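1월

오후 네 시에 피부과 예약이 있었다. 팔꿈치 안쪽이랑 손등에 번진 습진 때문에 세 번째 가는 거다. 회사에서 조금 일찍 나왔는데 버스가 밀려서 접수대 앞에 섰을 때는 네 시가 넘어 있었다. 간호사가 괜찮다고, 앞 환자가 아직 안 나왔다고 했다. 대기실에 사람이 많았다. 난방을 세게 틀어서 코트를 벗었고, 벗으니까 또 팔이 가려웠다. 소매 위로 문지르다가 말았다.

지난번에 받은 연고는 거의 다 썼다. 처음 사흘은 잘 들었다. 붉은 게 가라앉고 밤에도 안 깼다. 그래서 그만 발랐는데 일주일도 안 돼서 도로 올라왔다. 선생님한테 그대로 말했더니 그렇게 끊으면 다시 올라오기 쉽다고 했다. 가라앉아 보여도 처방한 날짜까지는 바르고, 그다음에 횟수를 줄이는 거라고. 첫 진료 때도 들은 말 같은데 그때는 흘려들은 모양이다.

손등을 확대경으로 보고 사진도 찍었다. 곰팡이는 아니라고 했다. 갈라진 데가 두 군데 있어서 거기는 당분간 다른 연고를 먼저 바르라고 했다. 물일을 많이 하냐고 물어서 설거지 정도라고 대답했다. 고무장갑 안에 면장갑을 끼라고 한다. 전에 한 번 해봤는데 둔해서 컵을 떨어뜨릴 뻔했다. 이번에는 해보기로 했다.

세정제 얘기도 했다. 내가 쓰는 건 Prisia에서 나온 거품 비누인데 향이 센 편이다. 선생님은 상표는 따로 말하지 않았고, 향 없는 걸로 바꾸고 샤워는 미지근한 물로 10분 안에 끝내라고 했다. 나는 뜨거운 물에 오래 서 있는 걸 좋아해서 이게 제일 어렵다. 씻고 나서 5분 안에 보습제를 바르라는 말도 있었다. 진료실에서 나올 때 종이에 다 적어 줬다. 글씨가 작다.

약국은 건물 일 층. 연고 두 개와 먹는 약을 받았다. 먹는 약은 자기 전에 한 알이고 졸릴 수 있다고 했다. 보습제는 Villca 크림이 50밀리리터짜리밖에 없어서 그걸로 샀다. 전신에 바르면 며칠이나 갈지 모르겠다. 큰 통은 다음 주에 들어온다고 한다. 면장갑도 한 묶음 샀다.

집에 오는 길에 Rory한테서 메시지가 왔다. Rory Laing은 예전 영어 수업에서 만난 사람인데 어릴 때부터 아토피가 있어서 이쪽은 나보다 훨씬 잘 안다. Jedudside에서 지낼 때는 겨울마다 손이 다 텄다고 했다. 거기는 물이 세서 그랬던 것 같다는데 확실한 건 아니란다. Justolley라는 오일이 자기한테는 맞았다고 하길래 선생님한테 물어보고 쓰겠다고 답장했다. 지금 이것저것 섞어 바르면 뭐가 듣고 뭐가 안 듣는지 알 수가 없다.

저녁은 계란국하고 밥. 설거지할 때 면장갑을 끼고 그 위에 고무장갑을 꼈다. 역시 둔하다. 컵은 안 떨어뜨렸다. 장갑을 벗으니 손에 땀이 조금 차 있어서 물로 헹구고 톡톡 닦은 다음 연고를 발랐다. 갈라진 데가 따끔했는데 금방 괜찮아졌다.

가습기를 꺼냈다. 작년 봄에 넣어 둔 그대로라서 통을 씻고 말리는 데 시간이 걸렸다. 방 습도가 낮긴 하다. 자고 일어나면 목도 칼칼하다. 이불 커버도 바꿨다. 울 담요는 목에 닿으면 가려워서 발치로 내렸다.

먹는 약은 8시에 알람을 맞춰 뒀다가 너무 이른 것 같아서 껐다. 자기 직전에 먹으면 된다. 다음 예약은 이 주 뒤다. 그때까지 손등 상태를 매일 한 줄씩 적어 두기로 했다. 오늘은 붉은 기 있음, 갈라진 데 두 군데, 가려움은 저녁에 심함.

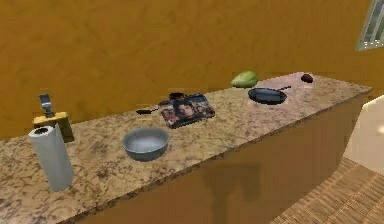
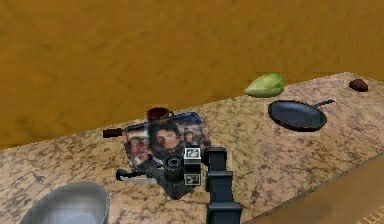 연고하고 보습제 중에 뭘 먼저 바르나?

약국에서 물어보니 내가 받은 연고는 붉은 부위에 먼저 얇게 바르고, 조금 스며든 뒤에 보습제를 나머지 피부까지 넓게 바르면 된다고 했다. 연고마다 다를 수 있으니 약이 바뀌면 다시 물어보라고 했다.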